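Category: Textbooks > Engineering > Service Robots
Print this page | E-mail this page

Chapter 16
A Visit to Tarnby

In June 2025 the robotics lab at Tarnby opened its doors to 162 visitors. Many expected a factory line. They found a sofa and a robot with two hands – and the first job was a pillow.

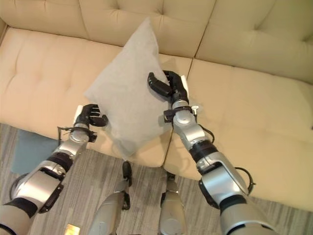 Ohemaa Appiah, who led the tours, asked each group to name the hard part. Most said strength. She talked about contact: soft things change shape when they are held, so a grip planned in advance may not fit.

Rigid objects raise other questions. A container keeps its shape, but its rim is narrow and a small error in angle matters.

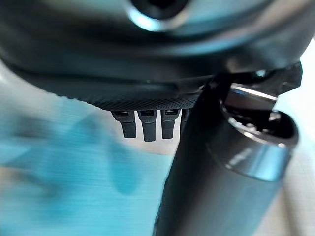 This chapter covers both cases. Section 16.1 deals with soft objects, and Section 16.2 with rims and edges.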